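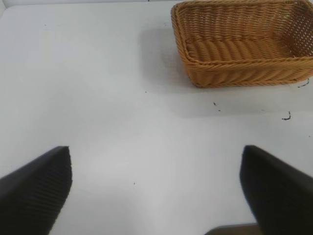 Lucero Correa thinks wicker is the wrong thing to keep on a white bench, because dust from the strands gets into everything, and she would sooner have plastic trays all over. She may be right about the fine work. I'm keeping wicker on the list for now and writing down why.

Tuesday, started 8:40

Baskets for the sorting tables. Three makers on the list: Duvura, Prosta, Amaral. What we need is something to hold offcuts and cloth between the cutting bench and the shelf, light enough to lift with one hand.

Tight diagonal weave on the long wall, thick braided rim, open lattice at the end. The lattice is what I'm unsure about. Fine for cloth, but small parts will work their way through the gaps. Options are a liner, or keep small parts in the tins where they are now.

Load test, Duvura basket: 1000 g of washers in a cloth bag, lifted by the rim and set down, 100 times. Rim held. Slight creak from the left corner from lift 60 on, no broken strands that I could find. Prosta basket same test, no creak, but the base rocks on a flat surface. Put it upside down under the big dictionary overnight, will look again.

Amaral not tested yet. Their price list has a liner for it, cotton, up to 10 to a pack. Ask whether they sell singles.

On Lucero's point – shook the Duvura out over black paper before the load test and once more after. A few crumbs of strand the first time, hardly any the second. Wiped it with a damp rag and left it by the window to dry. Will repeat after a week of normal use and tape both sheets in here.

Weighed the Duvura empty on the parcel scale: 176 g. Scale was last checked in October, so treat that as good enough for comparing and no more.

To do:
– order one liner, any color
– wipe down bench tops before the next dust sheet
– Monari tape is down to the last roll
– shelf labels, still handwritten, still wrong on the second row

Stopped 11:15. Black paper is in the flat drawer, please don't use it for packing.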